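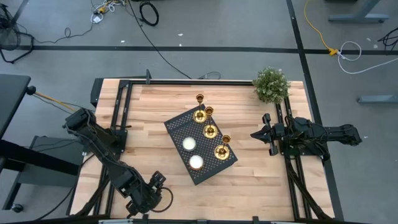 Cell 2, candle tray station, both arms clear of the tray

**Station check, Skosari line, 2024-06-15**
Form 3838, filled in on shift

- [x] Arms mounted tight to rail, L and R
- [x] Gripper fingers, no chips
- [ ] Floor cables. FAIL. Yellow extension cord and white cable loose on the floor right side, more behind the table. Need covers or tape down before second shift
- [x] Tray, no sharp edges
- [ ] Plant on back rail. Move it pls
- [x] E-stop tested, 3 presses, all good
- [ ] Stop button label. Still the old Van Wijk one, wrong phone number

**Comments from the crew**

Packers used to set every tray by hand, now it's mostly watching and clearing jams. Wrists better. Necks worse, everyone leaning in to look. Asking for a stool, 11 trays in and your back knows it.

Who resets after a stop? Day shift says packer, Droluvik manual says tech. Needs to be writen down, one answer.

Job rotation sheet only goes to October. People want to know whats after that.

Recheck cables before restart. Copy to Serkden office.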